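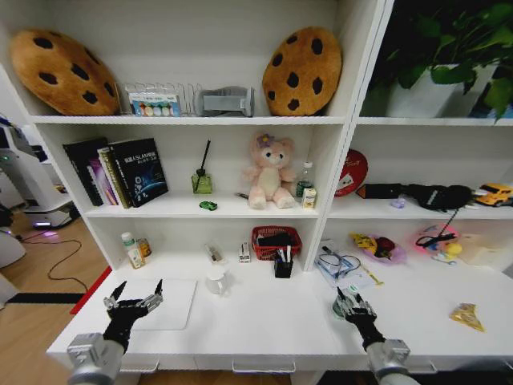

Shared study desks: notice to residents

Residents of Lallance House are advised that the shared desk and shelving units will be tidied before 30th May. Personal belongings should be labelled and returned to the shelves after use.
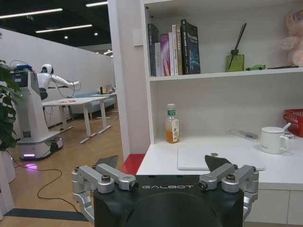
A closed laptop and a lidded mug on the white desktop.

Drinks must be kept covered and well away from computers. Soft toys and cushions may remain on the upper shelves. Enquiries should be directed to Theano Karras, Room 16.
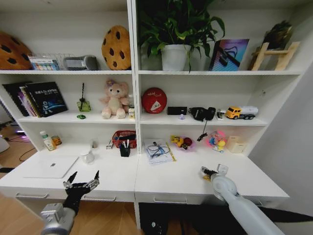 Books, a pink teddy bear and a potted plant on the shelves.

Unlabelled items will be held at the office until August.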